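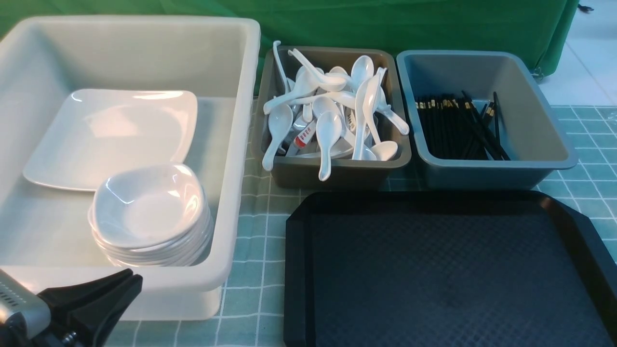
Department of Hospitality and Food Studies - Student Projects

Reusable Dishes at the Tsegaye Hall Lunch Counter
Project report by Gadisa Hailu and Gemechu Adugna
December 13, 2019

Why we picked this

We both eat at the Tsegaye Hall counter most days, and until this fall every lunch there came in a paper box with a lid. The trash cans by the stairs were full before one o'clock. When our instructor asked for a project about waste on campus, we had our topic before we got back to our seats! We wanted to know if people would pick a real bowl over a box if the choice was right in front of them, and if they would bring the bowl back.

What we did

The counter let us run a trial over 20 lunch days, most of them in November. We borrowed white bowls and plates from the teaching kitchen and set them next to the paper boxes. For the first 10 days we put up no sign at all. For the second 10 days we hung a sign at the front of the line that said "Eating here? Take a bowl." Gemechu stood near the register with a tally sheet and Gadisa handled the return bins and the washing. We traded jobs whenever one of us had a lab.

We only counted people who sat down to eat in the hall. Takeout orders still went in boxes and we left them out of our numbers.

What we found

In the first half, 28 people took a reusable dish. In the second half, with the sign up, it was 159. We checked the tally sheets twice because we didn't believe it. Same food, same prices, same dishes in the same spot - one sheet of poster board made that difference, or at least most of it. Some of the growth could be friends copying friends, and our trial can't separate the two. A better design would have used two counters at once, one with a sign and one without.

Returns were a nice surprise too. Most people carried their dishes back without being asked, and several stopped to ask us if this was going to be permanent. The trouble came at the return bin. People set bowls down wherever there was room, plates landed on top of bowls, and it all had to be sorted before it could go in the rack.

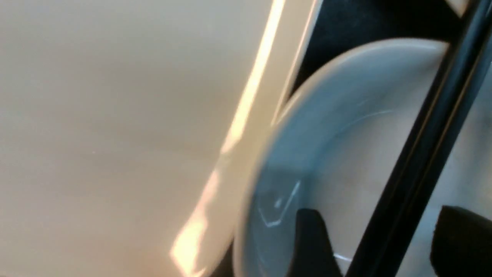 We tried two fixes for the sorting. The first was a separate bin for plates, and it worked well until the noon rush, when everyone used the closest one. The second was moving the bins farther apart, on either side of the door, so that people had to slow down and choose. We liked this one much better and kept it to the end of the trial.

Washing took longer than we planned. Square bowls don't sit well in the round-slot rack, so we ended up loading them at an angle and leaving every other slot open. If the hall ever buys its own set, we would tell them to take a rack along and test the fit first.

What we would do next

We would love to see this run for a full term. Next time we'd ask people why they chose what they did, with a short card at the table. We also want to try it at the Jundar building, where the line is shorter and there are more seats. Gemechu has already written up a washing schedule for it, and anyone who wants to take over the project in the spring can have our tally sheets and the sign, which is still in good shape apart from one soup stain.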